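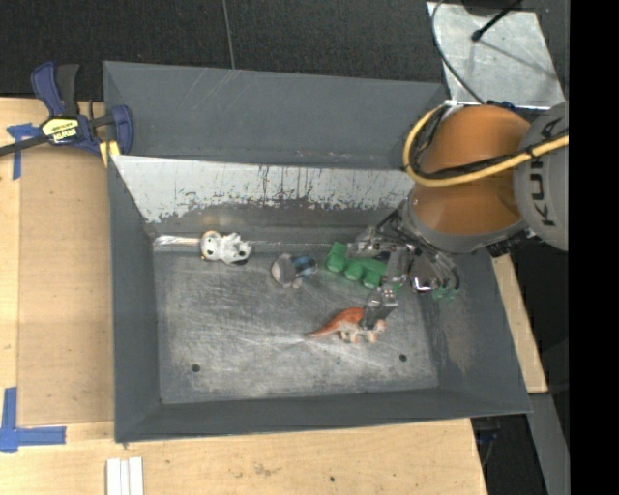
Cell check before grasp recording, Grena line, Tue 16 September. Inspector: Sum-yee Kuo. The last set gave 389 grasps, of which 52 were rejected for late start of the log. Today I looked first at the bin. The clamp holds it at the corner, and the blue tape on the table is still in place.

Bin clamp: OK. Please check again after every 5 resets.
Bin floor: OK, many fine scratches, no action.
Hose and cables on arm: OK at rest. Full turn not tested yet.
Toys: OK. Do not put them always in the same position.
Log start: NOT OK, delay of roughly 2 seconds. Sent to Erwood for repair.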